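Putting next year's robot budget together this week, so here is how the numbers are falling. 1/9

We have one arm now, bought used. It does the tabletop pushing work: blocks on a board, a plain rod on the end, no fingers. Mi-kyung Na wants a second station so two people can run tests at the same time. I agree with her. 2/9

Three quotes in. Rirkmont came to 52 thousand for arm, controller and table. Gekex was lower but leaves out the table and the mounting plate. Pyo sent a price for the arm only and wants a call before they'll quote the rest. 3/9

The arm is the easy line to fill in. What we got wrong last time was everything under it - freight, a rigger for half a day, a new outlet, the safety scanner. That added nearly 20 percent and I had nothing set aside for it. 4/9

Lead times are worse than they were in September. Gekex says 12 weeks for the controller and won't put it in writing. If we want the station up by summer, the order has to go in before the holidays. 5/9

Service contract: Rirkmont wants us to sign for 3 years. I asked for one year with an option to renew. Still waiting to hear. We've called for service once on the old arm, and it was a cable. 6/9

People keep asking about a gripper. For pushing, a rod is cheap, we can turn a new one in the shop, and there's no air line to run. I've put a gripper on the list as a separate item for the following year. Prerno makes one that fits the flange we have. 7/9

Small stuff that belongs in the budget and usually isn't there: spare boards, extra blocks, bolts, a second monitor, a cart. Mi-kyung keeps a running list by the door and I copied it in as one line called bench supplies. 8/9

Same layout for the second station, so the tests can move between the two without rewriting anything. That means the same perforated table, a wooden board of the same size, and blocks in the same shapes and four colors: red, green, yellow and blue. I'm pricing two full sets of blocks so there are spares. 9/9

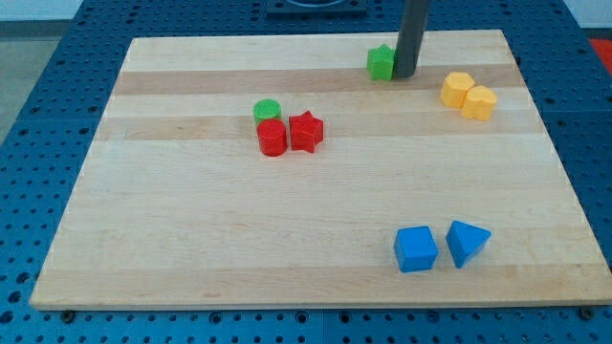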